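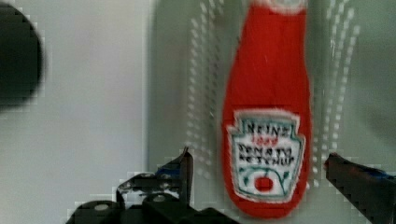

The soft ketchup bottle, with its stitched-look border and tomato.

Agata Pagano has been making play food for 12 years and sells it under the name Baditz. The bottle took her longer than she planned.

"The neck was the trouble," she said. "A round body is easy. Then you have to bring it in without puckers — I unpicked mine five times."

The label came last. She left the capitals a little uneven. "Kids know what it says before they can read it," she said. Mustard is next, in January if she finds the right yellow.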